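关于我们

Horunero 是一间做夹爪和机械臂对比测试的小型实验室。客户把夹爪、手臂、腕部相机或控制器寄来，我们装好，用同一套物件、同一套程序跑一遍，写成报告交回去。我们自己不生产硬件，也不代理任何品牌。

实验室由 Detlef Kröger 和 Veronica Bogdan 创办。两人以前在同一家包装设备厂做调试，换一款夹爪常常要停线好几天，样本上的参数到了现场又对不上。最早的测试是下班以后借车间一角做的，后来找上门的同行多了，才单独租了场地。

目前的业务分三块。

夹爪对比。平行二指、三指、软指和吸盘都测。每款夹爪在标准物件组上做 700 次抓取，记录成功、滑落、压伤和错位。物件组里有水果、纸盒、软袋、瓶子和几种金属件。水果每天更换，同一批次分给各款夹爪，避免软硬差别影响结果。指尖垫片单独编号，磨损以后换新，换垫前后的数据分开统计。

相机与安装位置。同一台相机装在手腕上和架在工位旁，得到的结果差别很大。腕部相机离物件近，手指本身会挡住一部分视野，对焦距离也常常不够。我们会给出两种装法的遮挡情况、标定误差和光照变化下的识别率，由客户自己取舍。

控制器与通信。主要看力控响应、指令延迟和断线后的恢复。Rüdiger Thiele 负责这一块，测试脚本也由他维护。客户可以索取脚本，在自己的设备上复测。

去年 10 月完成的 Trova 项目，是给一家果品分选企业选夹爪。参选的有 2 款平行二指夹爪和 3 款软指夹爪，对象以苹果为主，也测了梨。二指夹爪开合快，定位准，但夹持力要按果径调；软指对果径不敏感，抓偏的时候多一些。

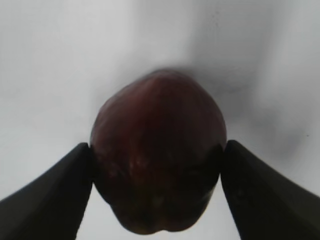 夹持高度对结果的影响比我们预想的大。接触点落在果子最宽处以下时，提升阶段比较稳，快速平移时却容易转动。后来我们把平移加速度分成两档重做了一轮，报告里两档数据都列出来了。压伤检查在抓取后放置 2 天再做，由 Sieglinde Haberkorn 逐个切开查看并记录。

另一个内部项目叫 Bạch，做的是浅色背景下的轮廓提取。白色台面容易把阴影算进物件边缘，抓取点会跟着偏。负责人是 Recep Yalçınkaya，目前还在采集数据，没有对外报告。

关于报告。每份报告都附原始记录和失败录像，失败的抓取不会剔除。客户可以要求不公开型号，但不能要求修改数据。测试费用由委托方支付，按工位占用天数计算，与结果无关。

送测须知。请随设备寄来安装法兰图纸、供电要求和通信协议说明。夹爪请附两套备用指尖。没有现成法兰的，我们可以代为加工，需要另外排期。使用 Unex 快换接口的设备可以直接上机。

实验室接受预约参观，测试进行期间不能进入工位区。委托其他客户产品的测试时段不开放。

本页更新于 2021 年 4 月 16 日。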